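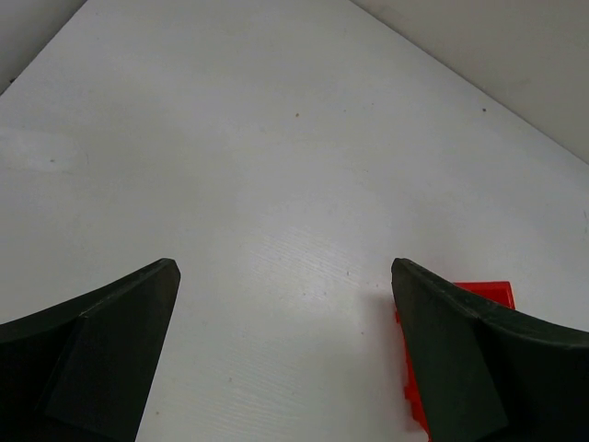 Fig. 2. Gripper open over the table, red piece partly behind the right finger.

Week 3 notes: house rules for the Stukov cell

OK, so before anybody jogs the arm, let's talk table habits! I'm picky about these, and Traian Tudose (he runs the Friday lab) is worse.

Keep one part out at a time. Wipe the top between runs – look closely at the figure and you'll find a few specks I'd want gone. Open the fingers fully before you come down, and if one of them hides part of the piece from the wrist camera, back off and come in again. Slow speed is 50 on the pendant, and please leave it there.

Hands stay outside the tape while the arm is live. Read the Frandsen sheet before June.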